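Looking After the New Cleaning Cloths

May 2, 2019

The switch from paper towels to microfiber is now complete in the Mostalholm building. Every kitchen, the two workshops and the front desk have their own stack, and the last of the paper rolls went to the Wyss annex, where they will be used up over the summer. We bought 400 cloths to begin with, all from Fudo, and so far that has been enough to keep the shelves filled between laundry runs.

A few people have asked how the cloths should be used and washed, so the main points are set out in this item. The same notes are taped inside the door of the supply closet.

The green ones are for tables, counters and desks. They have a deep looped pile and hold a fair amount of water, so wring them out well before wiping wood. The tabletops in the meeting rooms have an oil finish and they mark if water sits on them. Wipe along the grain, then go over the surface again with a dry cloth. Plain water is enough for coffee rings and crumbs. For anything sticky, add a drop of dish soap to the water and rinse the cloth before the second pass. 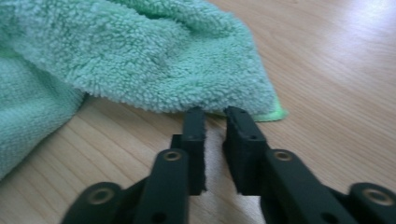
Used cloths go in the lidded bin under the sink, not back on the shelf. Please shake the crumbs out first. If a cloth is soaked, hang it on the rail until it stops dripping – a wet pile left in the bin for a couple of days starts to smell, and it usually takes two washes to get rid of it.

The laundry run is done once a week. Anyone who takes a turn should keep to the following:

Wash the cloths on their own. Cotton towels shed lint, and the loops pick it up and leave it on the next table.

Use a small amount of liquid detergent. No fabric softener and no dryer sheets. Both leave a coating on the fibers, and after that the cloth just pushes water around.

Warm water is fine. Bleach is not.

Dry on low, or hang them on the rack in the back hall. The edging can pucker on high heat and then the cloth won't fold flat.

The machine takes 72 cloths in a full load. More than that and the ones in the middle come out with soap still in them.

Fold clean cloths in half and then in half again, with the folded side facing out on the shelf. They are easier to pull one at a time that way. If the pile feels flat or scratchy after washing, soak the cloth for an hour in warm water with a cup of white vinegar, then wash it again without detergent. Most of them soften up. Those that don't can be moved to the workshops for floors and bench legs. Cut off one corner before moving a cloth so it doesn't end up back in a kitchen.

We are keeping the Zedard spray for whiteboards and glass only. It should not be used on the wood tables. There are 8 bottles left in the closet and we will reorder in November.

Requests for extra cloths can be written on the sheet by the supply closet. Please put down the room number and how many you need.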